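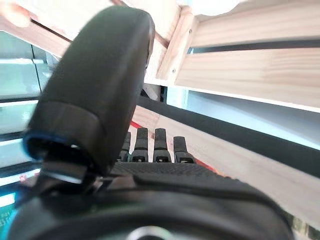 Why do the shelf boards need to be screwed to the uprights as well as glued? End grain soaks up glue and leaves a weak joint, so the screws carry the load and the glue stops the joint creaking.

September 18, 2023
Shelf unit, Drolside workshop

Looked over the pine shelving this morning before putting anything more on it. Light boards, wide ones running lengthwise, with an upper plank above. One of the uprights has two small screw heads showing in its face. I would like them plugged eventually but they can stay for now.

The white shelf surface wipes clean with a damp cloth and washing-up liquid. Do not use the Hukine solvent on it. I tried a dab on an offcut and it went tacky and took the dust from the bench.

Bare pine still to be sealed. Tested two finishes on scrap:

Grewal hard wax oil – goes on easily with a rag, warms the colour more than I wanted. Dry enough to handle by the evening.
Tadonach water-based varnish – keeps the wood pale, raises the grain on the first coat. Needs a light rub with 240 paper before the second.

Going with the varnish. The oil looked better on the knots, but the boards would end up a different colour from the bench and people would complain.

Tin of varnish was 8 pounds in the sale, receipt is in the folder. There is enough for the shelves and probably the inside of the tool cupboard as well.

Sanding: along the grain only, and hoover before varnishing. Last time there were bits in the finish all down one side and I had to take it back to bare wood. Mask off the white surface and the black strip below it. Use the low-tack tape, the brown stuff leaves a line.

Still to do
Check the upper plank for level once the weather dries out
Order more 240 paper
Find the lid for the wax oil – it has skinned over twice already

Boxes of fixings go back on when the second coat is hard. Heavy ones at the ends over the uprights, please, and the glue bottles standing up.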